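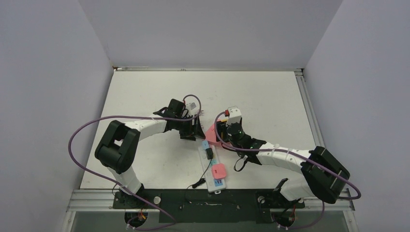

November, evening, after the lab closed

Search this diary Go
20 shares 590 views Leave a comment

I am writing this on the late bus to Lustville, so the sentences will be short where the road is bad.

We stayed at the power strip task again. It is the main task of our project now, and I think about it also when I brush my teeth. The strip lies between the two arms, a bit diagonal, with the black plug in the upper part and the pink one lower. Our names for the arms are Yeo for the left and Plita for the right. The professor does not like that we give them names in the report, so in the report they are "left arm" and "right arm", but in the logbook everybody writes Yeo and Plita.

In the afternoon I was driving and Youssra Fawzy was writing the log. Then we changed. I am better with the left hand than with the right, and I am not left-handed, so I do not understand it. With my right hand I always come to the plug too fast. Youssra told me to count in my own language before I close the gripper. I did it, and the next tries went better, but I felt very stupid counting aloud when the first-year students came in to collect their soldering irons.

The difficult thing is the angle. If the strip is straight in front of us, the wrist comes down nicely and the fingers find both sides of the plug. When we turn the strip, the wrist must turn also, and the elbow goes out to the side in a way that I do not trust. The purple cable makes its big loop there. Last week it caught on the joint during a fast return and we had to stop and look at everything with a flashlight. Now we have zip ties on the upper link and leave more cable free at the elbow. It is not beautiful. Youssra says the cable looks like a telephone cable in her grandmother's house, and after she said this I cannot see anything else.

The thin black cord is another problem. It goes along the strip and then curls to the left as it wants. Every time we reset the table it takes another shape. I wanted to tape it down. We had a small argument about this, a friendly one, because Youssra thinks the policy must learn with a free cord or it will learn nothing useful. I said yes, but first it must learn anything at all. We decided that the cord stays free and that I am allowed to complain in the logbook.

Our count stands at 1,658 good episodes. The plan from September says 3,000 before the winter break. I calculated it on the back of my lunch receipt and it is possible if we lose no more afternoons. We already lost two this month, one for the camera cable and one for the Tedstead open day, where we had to clean the room and stand next to a poster. The poster was mine and there was a spelling mistake in the title. My mother has a photo of me standing beside it and has sent it to the whole family.

Small things I want to remember for tomorrow:

– Clean the white table. There are pink marks all over it and I would like to know if they change something for the cameras. Try alcohol first on a small place.
– Ask for the key to the cabinet with the spare fingers.
– Write the failed episodes with a reason. "Bad" is not a reason. (This is for me, Youssra always writes the reason.)
– Start with the strip turned the other way, when we are still fresh.

Before we closed I made one more try with Plita, only for myself, without recording. I went slowly, I counted, I closed the fingers and I stopped there for a moment with my hands quite still. It is strange how quiet the room becomes. In my first semester I thought that robotics would be mostly mathematics, and of course there is mathematics, but this month it is mostly plugs. I do not mind it. I sleep well after such days and my shoulders hurt a little – like after swimming.

Youssra wants us to change roles every half hour from now on and I agreed. She will also bring the good chair from the other room, if the other group has not noticed yet that we like it.

We are passing the gas station now, so I must put the notebook away and find my gloves.

3 comments Share this entry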